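Dropped tray puts Cloltedura's table-clearing arms back on test

23 January 2024

Cloltedura has told customers to stop using its two-armed table-clearing system near people after one arm let go of its side of a loaded tray during a demonstration. A mug broke and a visitor was splashed with tea. There were no injuries.

The firm blames a "momentary communication fault". It used much the same words in September, when a pair of arms in a works canteen froze with a tray held in the air and had to be switched off at the wall.

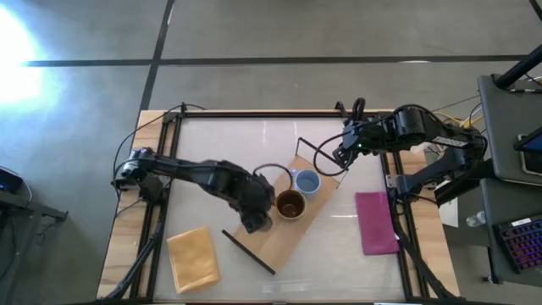

The company says it has since run 201 trial lifts with mugs and trays, and that 34 ended in what it calls a "safe stop". It has not said what happened to the crockery in those cases, or how long each stop lasted. Nor has it explained why one arm can open its gripper while the other is still holding on, a question that ought to have been settled before anyone was asked to stand next to the thing.

Hartmut Kohlhase, for the company, said a software update would be ready "shortly" and that the hardware was sound. He would not give a date. Customers were promised an update after the September stoppage as well.
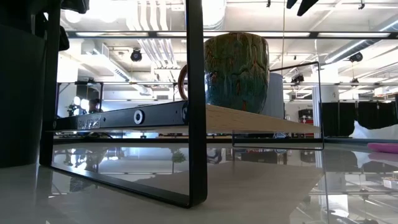 Lerato Sibiya said she would want to see both arms fail on purpose, with a full load, before she believed any of it. An update that made the fault rarer would not be enough, she said, if staff still had no way of knowing when it was coming.

Cloltedura has not offered refunds. Its sales page still describes the system as suitable for busy cafés.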